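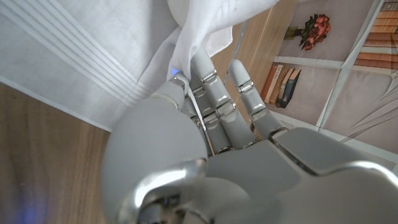
The notices page closes at noon on Thursday

Nisreen Nseir was 59 when she took over the death notices at the Grisevcombe paper. She had spent most of her working life in the advertising office two doors down, selling space to garages and carpet shops, and the job came with the desk when the previous editor retired. She was told it would take up one morning a week. It takes up most of three.

The work has not changed much since 2000, when the paper first put the notices online as well as in print. A family rings, or the funeral director sends a form. Nseir types up the name, the age, the date and place of death, the close relatives and the time of the service. Then she reads it back over the phone, slowly, with every name spelled out letter by letter.

"People go quiet when you read it to them," she says. "You have to wait. Some want it read again."

Most mistakes are in the names of grandchildren. Second marriages also need care. She asks each family who should be listed and in what order, and she doesn't offer an opinion. If two sides of a family send in two different notices, the paper prints both, one under the other. That happened in April, and both halves of the family rang to thank her.

The charge is by the line, and she will help a family cut a notice if they ask. "Peacefully" is nearly always kept. Donations in place of flowers usually go on the end, and she checks the charity's name herself.
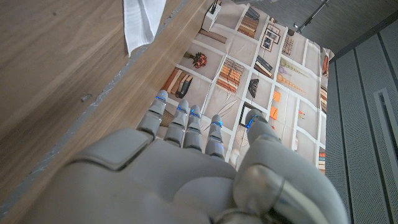 Writing the longer ones

Once a month the paper carries a full obituary of a local person, free of charge. Mahlet Bogale writes them. She trained as a court reporter and still takes shorthand, and she would rather sit at a kitchen table than work by email.

Her visits last a couple of hours. She begins with where the person was born and what their parents did, as those are easy questions to answer. The better material tends to come later, once somebody has gone upstairs for a photograph or a box of letters.

One recent piece was about a man who had driven the bread van for Twal, the bakery on the market square. His daughter thought there was nothing to say. He had left the house at 5 every morning and was in bed by 7 at night — and on his round he had carried prescriptions, library books and once a litter of kittens. The obituary ran to most of a page, and the letters about it ran for a month.

Bogale shows the family her facts before printing but keeps hold of the wording. Dates are checked against certificates where there are any. She leaves out illnesses unless she is asked to put them in.

Cuttings are still popular. The front counter keeps back a few copies of each issue, and Nseir posts them to relatives abroad in stiff envelopes, with the page folded so that the crease misses the notice.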